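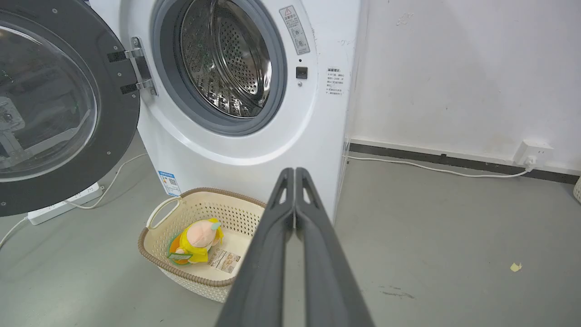 问题：腕部相机做抓取，用端到端策略直接输出动作，还需不需要单独做手眼标定？

回答：需要，只是用途变了。策略本身可以不吃外参，但安全边界、碰撞检测、数据回放和换机器后的对齐都要用到它。标定一次花不了多少时间，不做的话，后面出了偏差很难分清是模型的问题还是安装的问题。

问题详情

我们组在做家务类任务，把东西从筐里拿出来放进滚筒洗衣机。控制栈用的是Pundcombe，感知部分原来是自己写的分割加点云，最近有人提议全部换成Heltley那套端到端策略，理由是“标定、点云、规划都可以删掉”。我对这种说法一向不太信，但又拿不出反驳的依据。

目前的情况：
演示数据3800条，都是同一台机器采的。
腕部相机拆装过一次，之后没有重新标定。
旧的流程在滚筒口附近经常规划失败，逆解跳来跳去，这也是大家想换的主要原因。
不锈钢内筒的深度图很差，反光的地方全是空洞，门上的透明玻璃也一样，点云里基本等于没有门。

想问的就是标题那句，另外如果保留标定，规划器还有没有必要留着。

发布于2024年10月4日

回答一（已采纳）

先泼点冷水。“都可以删掉”这句话我听过很多遍，最后删掉的多半是日志和检查，出了问题再一样一样加回来。

分开说。

相机拆装过，这一条最要紧。你那3800条数据里，拆装前和拆装后的图像和动作对应关系可能已经不一样了。端到端策略不会报错，它会学一个折中的东西，表现就是抓取点总偏一点，偏的方向还不固定。先做一件事：把夹爪张到固定开度，拆装前后各挑一帧，叠在一起看指尖落在图像里的位置。腕部相机能一直看到手指的话，这个检查五分钟就能做完。对不上就给数据打标签分两批，各训一个小模型比较，别急着混在一起。

深度的问题换不换策略都在。内筒是带孔的金属面，有压花，反光随视角变，主动光深度相机在这种面上我没见过哪家靠谱。旧流程建议把洗衣机当已知几何体处理：拿门圈那一圈深灰色胶垫做检测目标，颜色和白色机身反差大，拟合一个椭圆，反推开口平面的位姿，筒内用固定的圆柱代替点云。门也一样，按外圈位置放一块盘状的障碍物进去，不要指望传感器看见玻璃。

规划器我主张留。最起码留碰撞检查那一层，策略输出的动作先过一遍，越界就停。Pundcombe里面有现成的接口，挂上去延迟增加6毫秒（我们机器上测的，你的可能不同）。逆解跳变多半是没有给种子，把上一拍的关节角传进去再看，很可能你们根本用不着换方案。

还有一点，评测的时候不要只跑演示里那几个摆法。筐挪个位置，门少开一点，筐里换成毛绒玩具这种形状不规则的软东西，再看成功率。我看到的汇报里，条件一变数字就不提了。每个条件跑100次，失败的也要留录像。

回答二

我们用的就是Heltley，没做标定，跑得挺好的，楼主不用想那么多。数据够多就行，3800条应该够了吧，不够再采。Gowda那个数据转换脚本可以直接用，注意版本，旧版会把夹爪开度归一化两次。

评论：跑得挺好是多好？同一台机器、同一个筐、同一个位置？
评论：六月份更新以后转换脚本默认参数改了，照着老教程做会丢掉最后一帧动作。

回答三

补充时间戳的事，前面没人提。图像和关节状态如果走两条线进来，差个140毫秒很常见，这个误差在图像上看起来和外参不准几乎一样，很多人标定来标定去其实是在补时延。办法：让腕部匀速转，图像光流和关节速度做互相关，看峰值偏在哪里。先把时延扣掉再标定，顺序不要反。

Nerklow有个可视化工具能把两路信号画在一起，界面难用，但曲线是对的。它自带的“自动对齐”按钮我劝你别点，我试过几组数据，每次给的值都不一样，文档里也没写用的什么方法。

规划器那个问题我没有意见，我们只用策略做接近筐的那一段，进筒还是走固定轨迹。土是土了点，至少撞了知道是哪一行代码撞的。

楼主追加：指尖叠图做了，拆装前后确实有偏移，数据先分成两批了。逆解种子那条也改了，还在跑。时延的部分等我测完再来更新。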